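Two-arm teleop, box opening – how are you lot splitting the demos?
Board: Teaching by demonstration

galo_benchtop
Hi all. Trying to get a carton-opening task recorded by remote control, both arms, leader handles on my side. I've done 90 episodes and the policy still pokes at the lid like it's scared of it. Before I do another big batch – does anyone record the approach and the lid lift as separate tasks? Or all one take?

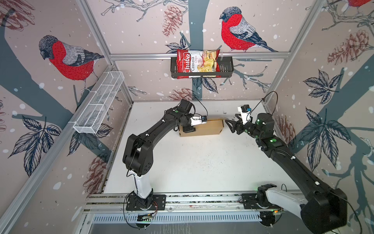 Left and right timing is my main worry. I'm right handed so my left always gets there early and sits waiting. You can see it, left gripper is on the end of the carton already and the right one is still open, reaching in. Is that a bad habit to bake in or does it not matter.

tetach_tom
One take. Always one take. Splitting gives you a seam in the middle and the policy falls over at the seam. Did 229 of a tote-lid task last year, all one take, fine.

clutley
Disagree with Tom. Split it if the lift is the hard bit. You want loads of lifts and you dont want to sit through the approach every time. I do 21 full runs then just lifts.

Also the left arm waiting is fine imo. Pick one to lead and stick with it. What kills you is leading left half the time and right the other half.

galo_benchtop
ok so consistent beats symmetrical. Good to know. I put my notes up on the club page, pasting the bit on wrist views here so it's all in one spot
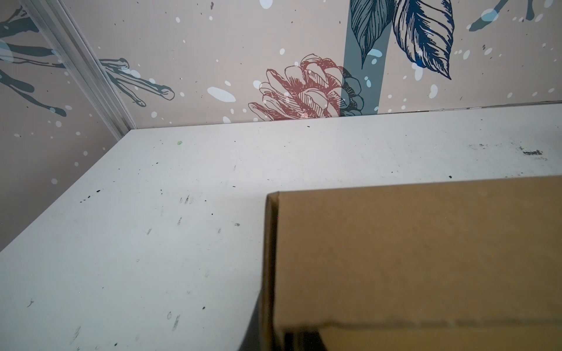 2 min read

Wrist view notes, first go. When I drive from the wrist feeds only, I lose depth near the top face. Plain cardboard, no print, nothing to judge against. So I slow right down for the last bit, and then every demo has a long dawdle in it. Tried watching the arms directly instead and I'm much quicker but then I'm using info the policy hasn't got. Haven't settled it.

Kanchan Shukla
Drive from the feeds. If you can't do it from the cameras the policy can't either, thats the whole test. The dawdle goes away after a few sessions, mine did by October.

tetach_tom
Eh. Half agree. Your overview cam is in the dataset too isn't it? Then looking at the arms isn't cheating much.

Kanchan Shukla
It's cheating if your eyes are better than the cam, and they are.

chauhan_r
Stick a bit of coloured tape on the flap edge? Gives you something to aim at.

clutley
Please don't, then it only opens cartons with tape on. Been there.

galo_benchtop
No tape lol. Did another session driving off the feeds only, like Kanchan said.
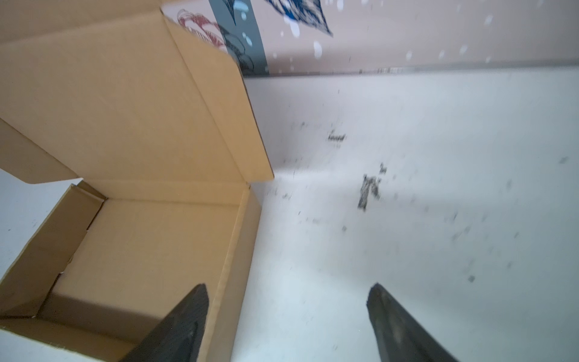 Finger width is the next argument I'm having with myself. I've been told to close down to nearly carton-wall thickness before going in, so there's less to catch. But I keep going wide, same as here with the lid standing up and the two fingers spread right apart at the bottom of the view. Feels safer on the handles. Does the policy care, as long as I do the same every time?

tetach_tom
Wide is fine. Just dont change it halfway through the set.

clutley
Narrow, sorry. Wide fingers snag the small flaps. I threw out 7 episodes for exactly that.

Kanchan Shukla
Record a few of each and look at the replays before you commit to a big batch. And label them!! Future you won't remember which was which.

galo_benchtop
Fair. Will do a small set both ways tonight, narrow first. Left arm leading on all of them.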